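Subscriptions and the small editing shop

I have been cutting video for a living for 16 years, most of that time in a two-room office in Kilstead, and I still think the best software purchase I ever made was a boxed copy of Wendia 4. I paid once, and it opened every morning until the computer it ran on gave out.

Wendia is now sold by the month, like nearly everything else on my drive. The company's case is that customers get new features as soon as they are ready. That is true, and I have used maybe three of them. What I mostly notice is that the menus move. In September an update changed how the program stores audio fades, and Solveig Kvam and I spent an evening reopening old projects to find out which ones had lost theirs.

Old projects are the real issue. My archive holds 3,043 of them, and clients do come back. A furniture maker wants the same spot with a new phone number. A choir wants its concert on a different format. If I stop paying, I can't open any of that work, even though I made it and was paid for it years ago. 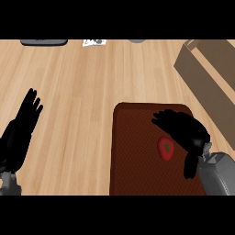 Wood surface and reddish-brown tray, computer render.

Helge Haugen, who used to share the office, moved to Fultell for this reason. Fultell still sells a permanent license and charges for upgrades when you want one. Its color tools are weaker and the titling is clumsy – I tried it for a month and kept reaching for things that weren't there. But his files will open in ten years if he keeps a machine that can run it.

I don't expect the monthly plans to go away. Large studios like them, and the price is easy to put in a budget. What I would ask for is small: a free mode that opens a project and exports it, with editing switched off. Any editor who has paid for a few years has earned that much. Until it exists, I export a full-quality master and a plain cut list of every job before I close it, and I charge the client for the extra hour.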